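Can a machine tidy up after us yet?

I have been meaning to write this since July, when our dishwasher broke and I spent the best part of a fortnight at the sink, grumbling, with my sleeves rolled up and the radio on. You do a lot of thinking at a sink. What I mostly thought was that I own a machine for washing plates, another for washing clothes and a third that bumps its way round the carpet, and yet I still seem to spend every evening picking things up and putting them somewhere else.

That is the bit I would gladly hand over, the picking up. Washing I don't mind so much, and I rather like ironing (I know, I know), but the endless ferrying of socks, cups, post and books from where they are to where they ought to be wears me down. We have 80 picture books in the back bedroom, or did when I last had them all out to dust, and on a bad day I would say most of them live on the floor.

So I have been reading up, in my slow way, and I went along to an open evening at Jender, out at Dollham, where they are trying to get a pair of arms to do this sort of fetching and carrying. I stayed far longer than I meant to and missed my bus. 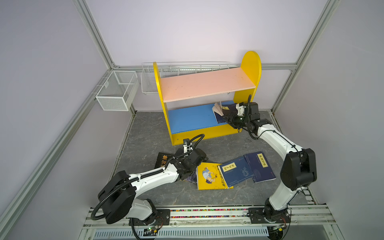
What struck me is how much goes into putting one book on a shelf. I do it without looking, usually while talking to somebody or holding a piece of toast. But a book is an awkward customer when you stop to think about it! It is flat against the floor, so you have to get a fingernail under the edge. Pick it up by the cover and the pages flop open. Then it has to be turned upright and slid in beside its neighbour, and if the neighbour is leaning, as mine always are, you need to nudge that one along first. A paperback bends where a hardback doesn't, and a shiny cover slips.

I timed myself at home afterwards, out of curiosity, and put away six books in about 4 seconds each, including one I stopped to look inside. I am told that is the sort of pace a machine would love to manage in a strange room, with strange books and somebody's slipper in the way.

Shop floors seem to be further along. A friend's warehouse has had a Kikuchi packing line for years and it rarely puts a foot wrong, but then every box that reaches it is the same box, facing the same way. No child has been at it. My kitchen drawers would finish it off by teatime.

Would I have one in the house? I think I would, if it was quiet and didn't mind the cat. There is a Kunberg catalogue on my hall table full of very handsome shelving, and I have been wondering whether it would be simpler just to buy more of that and have fewer things on the floor to begin with. My other half says we have said this before, every spring, and he is quite right.

The dishwasher is mended now, by the way. It was the door seal.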